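How to Oil a Wooden Tabletop (and Keep It Looking Nice Afterwards)

I have been putting off writing this one, mostly because every time I mention oiling a table to friends they look at me as though I've suggested re-roofing the house. It really is a gentle job. You need an afternoon, some old cotton rags, a window you can open and a bit of patience while things dry, and if you are anything like me you'll find the whole business rather soothing by the second coat.

I learned from my neighbour Mayu Hamada, who did all her own worktops when she moved in and came round with half a tin of oil left over. She stood in my kitchen with a cup of tea and told me I was using far too much, and she was right. Almost everything that goes wrong with an oiled table comes from putting on too much oil and leaving it sitting there.

What you'll need

A tin of hardwax or Danish oil. I've used Undard for years and I like the way it goes on, but I tried a tin of Burkine on the hall bench and was perfectly happy with that too. Get the clear matt sort if you want the wood to stay pale. You will also want sandpaper in 189... no, sorry, that's what I wrote on my shopping list next to the price of the carpet! You want 180 and 240 grit, plus a sheet of 400 for between coats. Then a cork block to wrap it round, a vacuum with the brush head, lint-free rags (old pillowcases are lovely for this) and a pair of thin gloves.

Before you start

Check that your table is solid wood, or at the very least has a good thick veneer. Look at the end of the top, and if the grain carries on over the edge and down, you are probably safe. A thin veneer can be oiled, but please don't take sandpaper to it with any enthusiasm. Laminate won't take oil at all, it will just sit there being sticky.

Clear everything off and wash the top with warm water and a drop of washing-up liquid, wrung out well so you aren't soaking it. Dry it with a towel and then leave it overnight. I know, I know, everyone wants to get going, but damp wood drinks up the oil unevenly and you'll be looking at the patches for years.

Sanding

Start with the 180 and go with the grain, always, in long easy strokes from one end to the other. Try not to lean on the one bad mark you're desperate to get out, or you'll make a shallow dip that catches the light every evening. Work over the whole top evenly and let the mark fade as you go. When it feels the same all over, change to the 240 and do it again. Shut your eyes and run your palm over it – your hand will find rough bits that your eyes have missed.

Vacuum, wipe with a barely damp cloth, and let it dry again.

Putting the oil on

Stir the tin, don't shake it. Pour a small puddle in the middle, much smaller than you think, and spread it out along the grain with a folded rag. Keep spreading until the whole top has a thin, even sheen. Don't forget the edges, and do the underside if you can bear to crawl about, as a top that's sealed on one side only can start to cup when the heating goes on.

Leave it for as long as the tin says and then wipe off every bit that hasn't soaked in. Use a clean rag and be thorough. Wait overnight, rub very lightly with the 400, dust it off and do it all again. I usually stop at 3 coats for a table that gets meals on it and 2 for a desk.

A very important word about rags: oily cloths can heat up and catch fire on their own when they're scrunched up together. Lay them out flat outdoors until they are stiff and dry, or soak them in water and put them in a lidded metal tin.

Living with it

Give it a week of kind treatment before you put anything wet or heavy on it. After that it can be used like any other table. Pale wood does show dark marks more than walnut would, so wipe up tea and ink when they happen, and pop a bit of felt under anything with a hard base that's going to be shifted about.

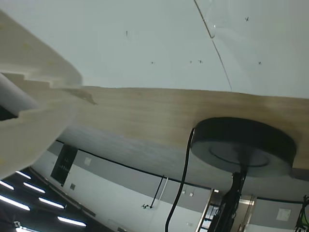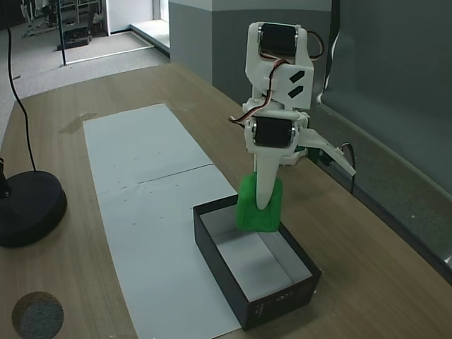 For a mark that has already gone in, try rubbing along the grain with the 400 and a few drops of oil, then wiping it dry. A black ring where something metal has stood in the wet is a bit more stubborn, and for those I use the Varela wood brightener, tested on the underside first. Rinse it off properly and let everything dry before you oil the spot.

Once a year I go over the whole top with one thin coat. I do mine in August when the windows are open anyway, and it takes me less time than cleaning the oven.

Comments

Pennyfold
Did my desk following this and I'm so pleased! I was definitely a too-much-oil person before. Does it matter if the second coat goes on a couple of days late?

Reply from the author
Not a bit, just give it a slightly firmer rub with the 400 first so the new coat has something to hold on to.

T. from the allotments
I've only got Ornodero oil in the shed, half full and with a skin on top. Any good?

Reply from the author
I'd let that one go, I'm afraid. Once it has skinned over you tend to get little bits dragging through the finish, and it's a misery to sand them out.

Marguerite
Thank you for the warning about the rags, I had no idea and mine were in a carrier bag under the sink. They are now laid out on the patio.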